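Dining table finish - oil, wax or poly?
Posted in: Furniture and Finishing

kdarwish
I have a light wood table that we eat at every day and the finish on it is about gone. Two kids, lots of homework, lots of spilled juice. I want to redo the top over a weekend and I keep going back and forth between hardwax oil and a wipe-on poly. The guy at Wusteo (the paint store on our side of town, not the big one by the highway) told me to use poly and stop thinking about it. My brother-in-law says poly turns everything orange and I'll hate it by Christmas.

What I want to keep is the pale color. I don't want it to go yellow. I also don't want to be the person who yells about coasters.
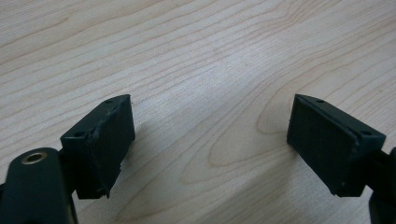
Budget is not huge. I have a random orbit sander and a free Sunday. I'd like to be eating on it again by the middle of the week if that's possible. What would you do?

ekaette_j
Water-based poly. Oil-based is the one that turns orange, so your brother-in-law is half right. I did our kitchen table with water-based in August and it still looks like bare wood. Three thin coats, light sanding between them.

Before anything else, find out if the top is solid or veneer. Look at the end of the board. If the grain pattern on top doesn't carry over the edge, assume veneer and go easy with that sander.

ugwu.kayode
I'll disagree with the above. Water-based poly looks fine for a year, then it wears through in front of each chair, and you can't spot fix it. You have to sand the whole top again. With hardwax oil you scuff the bad spot, rub in a little more, and buff it. I've used Fadel clear on three tables and I wouldn't go back.

If you want to keep the color pale, get the version with a bit of white pigment in it. The plain clear one will warm it up some.

ekaette_j
I've had water-based on a desk for six years and it hasn't worn through anywhere. Depends a lot on the brand and on how thin people put it on. And hardwax oil will take a ring from a hot mug in the first couple of weeks if you don't leave it alone to cure. With kids that's a real problem.

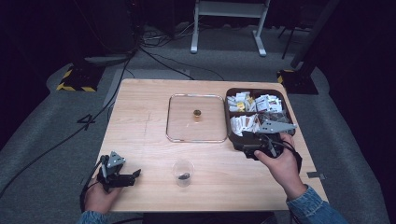

Middle of the week isn't going to happen with oil. The can will say dry overnight but dry and cured are different things.

ugwu.kayode
Fair point on the cure time. Eat on a tablecloth for two weeks. We did. It was fine.

zainab_makes
Coming at this from the cheap end. I bought a secondhand table for 32 dollars and did it with Shehu satin, which is a water-based floor finish. Floor finish is tougher than the furniture stuff and it costs less for what you get. The only downside is it comes in a big can. I used the rest on a bookcase.

Some notes from doing it:
Sand with the grain at the end, by hand, or you will see little swirls when the light comes in low.
Wipe the top with a damp cloth before the last sanding so the grain raises and you can knock it back down.
Use a foam brush or a good synthetic one. Natural bristle goes limp in water-based.
Stir the can. Don't shake it.

kdarwish
Thanks all. Checked the edge and I'm pretty sure it's veneer, the pattern stops right at the corner. So now I'm nervous about the sander. What grit do I start with? The old finish is thin but it's still there in places. 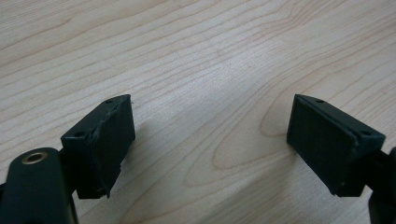 Also, does anybody use chemical stripper on veneer, or does that loosen the glue?

chinyere_u
I refinish for a living, mostly chairs and small tables. On veneer I would strip first and sand as little as possible. A gel stripper is OK if you don't let it sit too long and you keep it off the seams. Scrape with plastic, never metal. Then 220 by hand, with a block. Leave the orbital in the garage.

Going up to 400 before the first coat is too smooth for poly, it needs something to hold on to. Save the 400 for between coats.

On oil against poly, either will do. Customers with small kids get water-based poly from me. Everybody else gets to pick.

ugwu.kayode
I still say oil, but 220 by hand is right. An orbital will go through thin veneer at the edges before you notice.

kdarwish
OK, going with the gel stripper and the floor finish. Does the Shehu satin smell much? We can't really leave the house for the day and the table won't fit through the door to the garage without taking the legs off.

zainab_makes
Not much. Windows open and a fan pointing out was enough for us. The stripper is the one to worry about, so wear gloves and check what the can says about using it indoors. I'd take the legs off and do that part outside.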